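Bumeck Festival lineup is up - who's actually going?

sidestage_lou
Okay so the July lineup finally dropped and I have feelings. Grurko closing the main stage! I've wanted to see them since I was in high school and they've never played within driving distance of me. Kolerance are on there too, second from the top, and then a bunch of names I'll have to go listen to. Anybody been before? Is it worth camping or should I get a room in town?

pretzelwagon
Camp. The rooms in town go fast and the shuttle line after the last act is miserable. I did it once and got to bed at 3 in the morning with my shoes full of mud.

Grurko live is great by the way, but they don't play much off the first record anymore, so don't get your hopes up for that.

halfstep_dana
Gonna disagree on Grurko. Saw them in a club two years ago and the singer looked bored the whole night. Nine songs, no encore, lights on. Kolerance should be closing, and it's not even close in my opinion. Their drummer alone is worth the ticket.

sidestage_lou
Nooo don't tell me that. Nine songs?? Maybe it was an off night.

pretzelwagon
Must have been, I got a full set and an encore out of them. Club shows and festival sets are different animals anyway.

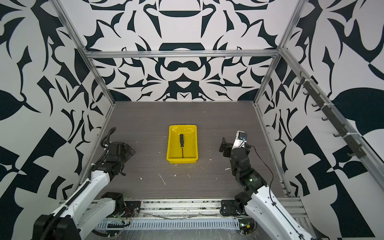

tentpeg25
What time do the gates open on the first day?

pretzelwagon
Noon for campers and 2 for everybody else. Bring your printed ticket if you have one, the phone signal at the gate is terrible and the line backs up while people try to load their email.

halfstep_dana
The one I'm most excited for is Mawuli Kyei in the small tent. It's just him and a guitar and a loop pedal, and the last record is gorgeous (start with "Munasinghe", the long one at the end, headphones if you've got them). I'm worried they've put him up against Kolerance though. They did that to me last time with two acts I loved and I spent the whole evening running back and forth across a field.

tentpeg25
Listening to it now. It's pretty but it's kind of sleepy? I don't know if I'd skip a full band for that.

halfstep_dana
Give it until the second half! The first few minutes are slow, I'll admit that.

sidestage_lou
I liked it right away, so I guess I'm on team small tent unless it clashes with Grurko. Do they post set times early or do we find out when we get there?

pretzelwagon
Usually the week before. Parking is 25 bucks if you don't buy it with your ticket, so do that now if you're driving.

sidestage_lou
Done, got the camping pass and the parking. See you all by the fries stand.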